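4. Findings: how repair decisions were made

4.1 The two sites

The interviews and visits reported in this section were carried out at two repair workshops, which we call Rostgate and Tallside. Both accept household electrical goods and office equipment from the public, and both charge for parts but ask only for a donation towards labour. Rostgate occupies the ground floor of a former printing works and opens every Saturday. Tallside shares a building with a tool library and opens in the evenings. The first and third authors attended sessions at both sites over one winter and kept written notes. We also had access to the job cards, which each workshop fills in by hand when an item is brought to the desk and again when it is collected or given up on.

There were 1308 job cards in total. Of these, 137 were set aside during coding because the outcome had been left blank or could not be read. The remaining cards gave the type of item, the fault as the owner described it, the fault as the repairer described it, and the result. The two fault descriptions were often far apart. Owners tended to write down the moment the item stopped being useful to them ("won't toast on one side", "goes off when I open the spreadsheet"), while repairers wrote down a component or, when they had not found one, a list of what had been ruled out.

4.2 Owners' reasons for bringing items in

Cost was mentioned by most of the people we interviewed, but it was seldom given as the only reason. Several owners had brought in things that would have been cheap to replace. Leanne Sedgwick, a retired bus scheduler, had carried a table lamp across town on two buses, and when asked why, she told us that the new ones "don't sit right on the shelf". Another owner wanted a food mixer repaired so that the bowls she already had would still fit it. These answers match what earlier studies of household repair have called fit: the item has a place in the home and in a set of routines, and a replacement would mean changing those as well.

A second group of owners were keeping equipment for the sake of something that ran on it. This was common with printers, sewing machines with a particular set of feet, and desktop computers. Kyung-tae Hong kept the accounts of a small upholstery business in a program that he had bought outright and that was no longer sold. He was clear that he had no attachment to the computer. What he wanted was to avoid moving his records, a job he had put off three times. In cases like this the decision to repair was really a decision about the work, and the owner's patience with a long repair was greater than we had expected.

A third and smaller group came with items that had belonged to a relative. Staff at both sites treated these differently. Repairs were discussed at more length before anything was opened, and the owner was asked whether a visible mend or a part of a different colour would be acceptable. We found no written rule about this at either workshop. When we raised it, repairers at Rostgate said that they had picked it up from each other.

4.3 What repairers look for first

We asked eleven repairers to describe how they judged whether an item was worth starting on. None of them began with the fault. They began with whether the item could be opened and closed again without damage. Clips that snap, glued seams and screws hidden under rubber feet were all mentioned, and so were housings that come apart easily but can only be put back together with a jig. Bok-nam Ji, who had worked in an appliance factory before joining Tallside, put it in terms of time: "If I've spent the whole evening getting the lid off, the owner has had nothing from me yet."

The second question was whether the parts inside were separate from one another. Repairers spoke well of older kettles, in which the switch, the element and the lead could each be bought and changed. They were less willing to take on kettles with the base and element bonded together, even where the fault was likely to be the same. One line of cordless vacuum cleaners sold under the Borach name came up several times in the Tallside notes, always over the battery, which is held behind the motor in such a way that the motor has to come out first. The repairers did change these batteries, but they warned owners at the desk that the job might take two visits.

The third question was whether the parts could be identified. A part with a legible label can be searched for, and a part without one has to be measured or compared with others. Soo-ah Kwak at Rostgate kept a drawer of unlabelled thermal fuses that had been taken out of dead items over the years, and she used it as a reference collection, matching by size and lead length. She would not fit anything from the drawer.

4.4 Modularity and the desktop computer
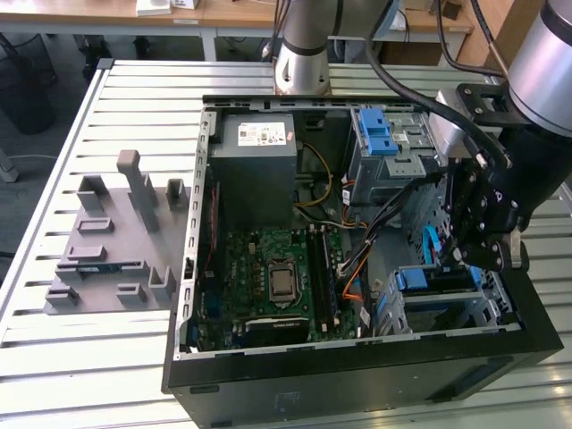 Figure 2. Desktop computer tower on its side with the side panel removed.

Desktop computers were the category in which all three questions were most often answered in the repairer's favour. The tower format has kept much the same layout for decades, and a person who learned on one machine can usually find their way around another. With the side panel off and the case lying flat, as in Figure 2, the power supply, the motherboard, the memory and the expansion card can all be told apart at a glance, and the power supply has its printed label on top. Repairers said that this allowed them to work by substitution. A suspect part is swapped for one known to be good, the machine is started, and the original is either put back or put aside. Si-eun Tak, who took most of the computer jobs at Rostgate, described this as slow but hard to get wrong. She also thought it was the easiest kind of repair to teach, and new repairers at that site are usually given a computer job early on, under supervision.

The same method was much harder to apply to laptops, which both sites recorded separately. Memory was sometimes soldered in place, and batteries were sometimes fixed with adhesive. Laptop owners were more often sent away with advice than with a repair, and the most common advice was to copy off their files while the machine still started.

There was one respect in which desktop computers did badly. Their owners were the most likely to stop the repair once it was under way. Several had been told that the fault was found and the part could be had second-hand, and had then decided to take up the offer of a newer machine from a relative or an employer. Mr Hong was an exception. In our follow-up calls, owners who had stopped a repair did not usually describe it as having failed. They said that the visit had told them what was wrong, and that this had been enough for them to make up their minds.

4.5 Disagreement over outcomes

The cards allow three results: repaired, not repaired, and advice given. Repairers at the two sites used the last of these differently. At Tallside it covered any case in which the owner left with a clear next step, including an order for a part. At Rostgate it was kept for cases where the item had not been opened. We recoded the Tallside cards to follow the narrower Rostgate use before comparing the sites, and the comparison in Section 5 is based on the recoded set.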